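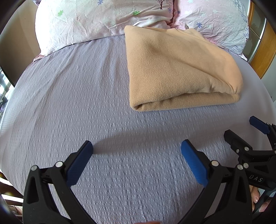
Chapter 10
From Wrist View to Gripper Command

Steinar Thorlacius and Hakim Sopacua
Tue 9 January

A policy that handles cloth has to produce two things at every control step: a target pose for each gripper and a target opening for each pair of fingers. Chapter 9 treated the pose as given by an external tracker. In this chapter we drop that assumption and recover both quantities from the wrist view, then pass them to a controller that was never part of the recording. The code is the Wandolex pipeline introduced in Chapter 4, with the planner replaced by a short-horizon tracker.

The running task is bed making. It is a useful test for software for reasons that have little to do with beds. A spread covers most of the view and has few distinct corners. Its texture repeats. A folded blanket changes outline whenever it is lifted, so a model fitted to its shape at one moment is wrong at the next. Patterned pillowcases, on the other hand, give a feature matcher plenty to hold on to, and a poorly designed estimator will attach itself to them even while they are being moved.

10.1 Frames and notation

We write W for the world frame, C for the wrist camera, and G for the gripper. The origin of G is midway between the two finger pads, with its z axis along the approach direction. The transform from C to G is fixed by the mount and is found once by calibration. The transform from W to C changes with time and is what the estimator must supply. The opening w is the distance between the pad faces, measured along the x axis of G.

When two grippers are in use, each carries its own camera and its own clock. Subscripts L and R mark the left and right units. The relative pose of R in L matters more to the task than either pose in W, because a fold is defined by where the two grasp points lie with respect to each other. An error shared by both units moves the fold slightly on the bed. An error in only one of them skews it.

10.2 Estimating the opening

The fingers are always in view of their own camera, so w can be read from the picture without an encoder. The pads are a single saturated color and the finger linkages are dark, which makes segmentation simple under even light. The estimator finds the two pad regions, fits a line to the inner edge of each, and converts the distance between the lines to millimeters with a lookup table built during calibration.

Two cases cause trouble. The first is shadow. A shadow from the fingers can fall across the bedding between the pads, and on a pale cloth it is strong enough to be taken for a finger edge. Thresholding on hue before intensity removes most of these errors. The second is the other gripper. When both units work close together, a pad of the same color may enter the view from the side. The segmenter must accept only regions inside the wedge that the device's own fingers can reach. In the Clurkard test set, adding this wedge mask raised the share of correct readings to 97 percent.

10.3 Estimating the camera pose

Wide lenses are the normal choice on a wrist mount. They keep the fingers and the surroundings in view together, at the cost of strong bending of straight lines toward the border. Features must be undistorted before matching, and the dark border of the lens circle must be masked, or the detector will place stable and useless corners along it.

Repeated weave is the harder problem. On a waffle texture, the descriptor of one bump is close to that of its neighbor, and a match may slip by one or more rows without raising the residual. The Ingvarsson filter rejects any match whose second-best candidate scores too near the best. On woven cloth this discards most candidates. Those that survive tend to lie on creases, seams, and rigid parts of the room such as a headboard or a window opening.

Rigid features should be weighted above cloth features even when they are few. A crease is a good landmark only until someone pulls on the cloth. The solver described in Section 10.5 therefore gives each landmark a motion score, updated at every step, and lowers its weight when its track disagrees with the inertial prediction.

10.4 Timing

The tracker sends commands to the arm once per control period. Pictures arrive later than joint readings, and the delay is not constant. In the Daklow reference setup the delay from exposure to usable pose was 56 ms. If this is ignored, the policy learns to close the fingers after the cloth has passed between them. The remedy is to stamp each observation at mid-exposure and to shift the action sequence by the measured delay before training. At run time the same shift is applied to the predicted sequence, and actions whose time has already passed are dropped.

The clocks of L and R must be aligned before any of this is done. Section 10.6 gives a procedure that uses one shared motion at the start of a recording and needs no extra hardware. We begin with the calibration of the fixed transform from C to G.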